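Maintenance notes from the Brinville cell, for those who asked after last month's thread. One mobile base, two arms, a wrist camera on each, one head camera. Job is soft goods: pick up a bag, put it on or take it off a wire rack. Long thread.

Base first. It lives on carpet tile, so the wheels pick up fibre. I pull the covers every 300 hours and clear the axles with a seam ripper and tweezers. Compressed air just drives the fluff into the bearing. Don't.

Left drive wheel had a tick at low speed. Hamish Mackay swapped the motor in April and the tick stayed. Cause was a loose grub screw on the encoder coupling. Medium threadlocker, torqued, paint-marked so drift shows at a glance.

Wrist cameras next. The mounts are Vindside brackets, aluminium, 3 mm. Stiff enough, but the slot lets the camera rotate a hair under load. We drilled and pinned both. Calibration used to hold for two days and now holds for weeks.

Cable run: USB goes along the outside of the forearm, strain relief at the elbow, service loop at the wrist. Loop has to clear joint seven at full travel. Ours was short and the connector was carrying the load. Symptom was dropped frames at one wrist angle only - if you see that, look at the cable before you touch the driver.

Gripper pads are a wear item. Erzsébet Fülöp cuts them from grey Flulldale sheet and glues them overnight under a clamp. Replace when the texture is gone at the tip. Clean with isopropyl, never acetone.

Head camera and wrist views, in that order.
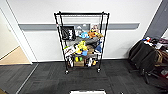
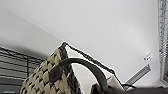
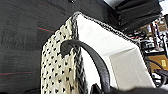 Exposure was the last item on the list and took the longest. Auto exposure on the wrist cameras meters the whole image, and with the arm low and the lens pointing up, a white wall or ceiling takes over. We lock gain and shutter now, set against the lining of the bag. It's white, the handle across it is black, and both have to keep usable edges at one setting. In the third view parts of the inside still come up nearly washed out, so there's around half a stop to take off yet. The handle edge is what the grasp planner wants, so I'll give up shadow detail in the gripper to get it.

Kátia Magalhães asked about the rack. Its position is taught from the head camera, using the black posts against the white wall. If someone rolls it on its casters, re-teach. Takes four minutes.

Next job is the right wrist bearing. Parts are on order from Csizmadia.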